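Managed Business Travel Systems
Unit 6 handout: Policy rules and the approval path
Prepared by Radoslava Brabec

Reading before class: the Clorlow case, pages 1 to 9. Bring the rate table from Unit 5.

6.1 Where policy sits

A booking tool answers a search in two passes. The first pass collects fares and rates from suppliers. The second compares each result with the company's travel policy and attaches a status: in policy, out of policy with approval, or blocked. Policy is stored as a set of rules outside the search code, so a travel manager can change a hotel cap without a software release.

Each rule has a scope (who it covers), a condition (what is tested) and an action (what the tool does). A rule with no scope applies to every traveler in the account.
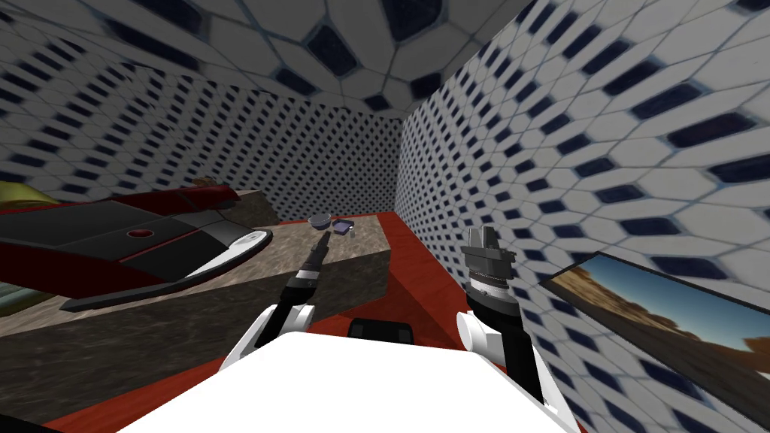 Figure 6.1. Simulated room with two robot arms and a stone-textured countertop.

6.2 Rule order

Rules are read from top to bottom. The first match sets the status and reading stops. Narrow rules therefore go above broad ones. In the Clorlow case the general hotel cap was placed first, and the exception for the Shirima office below it was never reached. Travelers to that office received 382 approval requests in June for rooms that the company had already agreed to pay for.

Note the wording in the case: "cap" means the nightly rate before tax. Some tools test the rate after tax. Check this before comparing reports from two systems.
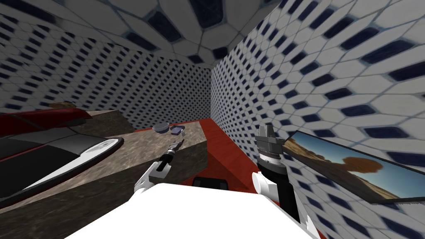
Moving the exception to the top cleared the false requests, but it did not correct the old records. Those bookings kept the status they were given at the time of purchase. A report run by booking date and a report run by travel date will disagree for that period.

6.3 Approval timing

Fares are held for a limited time. If the approver does not respond before the hold ends, the tool must reprice, cancel or ticket anyway. Rernard tickets by default and flags the trip for review. Clunus cancels and notifies the traveler. Either setting is workable - the policy document has to state which one is in use.

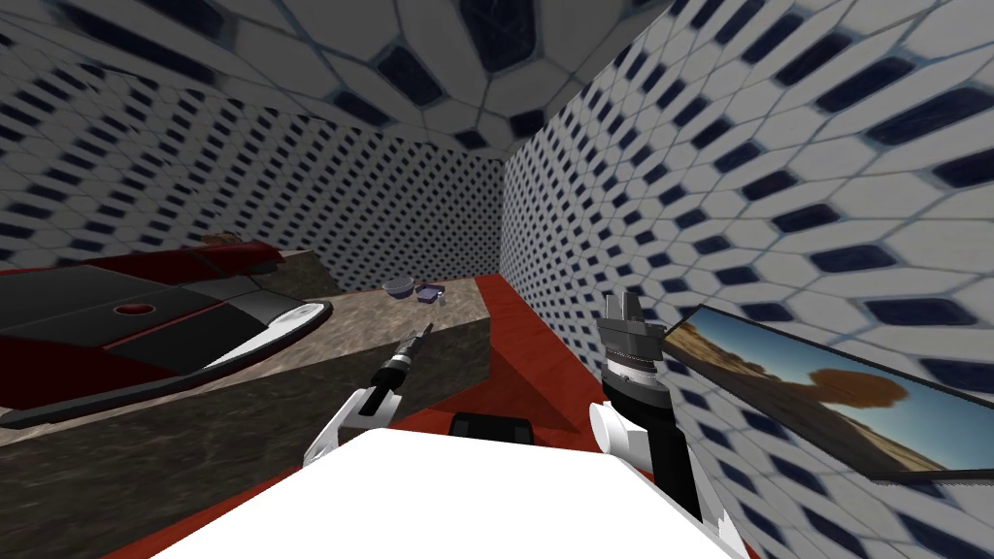 Figure 6.2. Simulated interior, hexagonal tile pattern and marble counter.

6.4 Exercise

Kristaps Kuusk's account has 493 active travelers, a hotel cap of 100 dollars and 2 levels of approval. Write the rules in reading order. Mark the rule that would fire for a traveler with no assigned manager.

Next unit: unused ticket credits.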